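Ireo Tabletop Manipulation Package
Halus – Products – Research and Evaluation

Overview
Ireo is a package for teaching, running and scoring pick-and-place work on everyday objects at table height. It combines a single arm with a two-finger gripper, a drilled tabletop, a control computer and the software needed to record a task and replay it or to train a policy on it. The package is sold to laboratories and to engineering groups that need a repeatable manipulation bench and don't wish to integrate one from separate suppliers.

The arm is an off-the-shelf collaborative unit. Halus supplies the gripper mount, the cabling, the controller configuration and the software. Customers who already own a compatible arm can order the package without one; the compatibility list is sent with the quotation.

Supplied items
Arm and base mount, or base mount only
Two-finger parallel gripper with wrist adapter and coiled cable
Tabletop, white, drilled, on a levelling frame
Control computer with Ireo software installed
External emergency stop
Overhead camera mount (camera ordered separately)
Kitchen object set
Tool roll, spare finger pads, printed installation guide

Power and connection
The control cabinet for Canadian delivery is wired for 115 V, single phase. Other supplies are available on order and add to the lead time. The cabinet must be on its own circuit. The gripper cable is 3 m long and should be dressed along the arm with the clips provided, leaving a free loop at the wrist. Too short a loop will limit rotation of the last joint and will eventually fatigue the connector. Extension cables are not supported on the gripper line.

Control
The joint controller runs at 1000 Hz. Gripper commands are sent on a separate channel and are logged with the same clock as the joint states, so that finger position and arm position can be compared without resampling. Policies may run on the control computer or on a separate machine over wired Ethernet. Wireless operation is possible for monitoring only.

Demonstrations can be recorded in either of 2 modes:
Hand guidance. The operator moves the arm directly with the drives in compliant mode. Suitable for coarse motions and for defining waypoints.
Remote operation. The operator drives the arm from an input device at a separate station. Preferred for contact-rich tasks, as the operator's hands stay out of the camera view.

Recordings are stored as one folder per episode. Each contains joint states, gripper state, commanded targets, camera streams and a plain text task label. The format is documented and can be read without the Ireo software.

Kitchen object set
The set is intended for table clearing, sorting and placing tasks. It mixes full-size household ware with light plastic toy food, and its contents vary with supply. Typical contents are a plate, a bowl, a colander, a mug or measuring cup, a condiment bottle and several pieces of toy produce. Replacement pieces are ordinary retail goods. Halus does not guarantee an identical shade or moulding from one order to the next, and recommends that customers running long comparisons buy a second set at the outset.

Some of the objects are deliberately awkward. A clear or tinted plate gives poor depth readings under overhead lighting, and a perforated colander returns a ragged outline on most depth cameras. A bottle lying on its side on a plate presents a useful grasp problem: the fingers must reach low enough to hold the body and still clear the rim. The shipped example task, "take the bottle from the plate", is built on this arrangement. It has a start layout, a success check and a folder of recorded demonstrations.

Small appliances and cookware can be added to the layout by the customer. The collision model must then be updated by hand. A box primitive is adequate for a toaster oven. Handles need to be modelled separately or given a generous margin.

Scoring
The Hinach module logs each trial against the task definition and produces a table of outcomes by start layout. It is included in the package price for the first year and licensed annually after that. Trials can be marked automatically from the overhead camera or by an operator using the keyboard. Automatic marking is less dependable where one object partly hides another, and the module flags such cases for review. Export is to CSV.

Not included
Safety assessment of the customer's site
Mobile base
Fixed guarding
Integration with conveyors or other plant equipment

Installation
Allow a clear floor area on all sides of the table. Carpet is acceptable provided the levelling feet are set on the hard pads supplied. Chairs should be kept outside the reach of the arm during unattended runs. Camera calibration is repeated whenever the table or the overhead mount is moved, and the procedure is described in the installation guide.

Software release
The current release is dated May 2024. It adds partial replay of an episode, corrects a fault in which the gripper log could lose its final entry at an emergency stop, and drops support for the older camera driver. A further release is planned for October. Existing customers receive both without charge under the standard licence.

Ordering
Quotations are prepared on request. Please state the supply voltage, whether an arm is required, and the floor covering. Training at the customer's site is quoted separately.

Table clearing layout, ketchup bottle on the plate
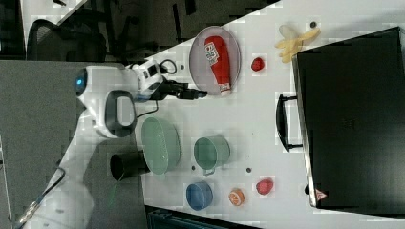
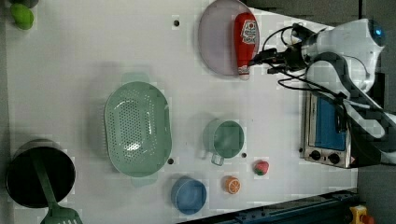

H. Khasawneh

In both views the bottle lies on the round plate with the colander and the blue bowl elsewhere on the tabletop. The gripper is closed on the bottle in the second. Object positions are not fixed by the task definition except for the bottle and plate – the remaining items serve as clutter and may be exchanged between trials. The start layout editor accepts a tolerance for each object, and a layout outside tolerance is reported before the run begins.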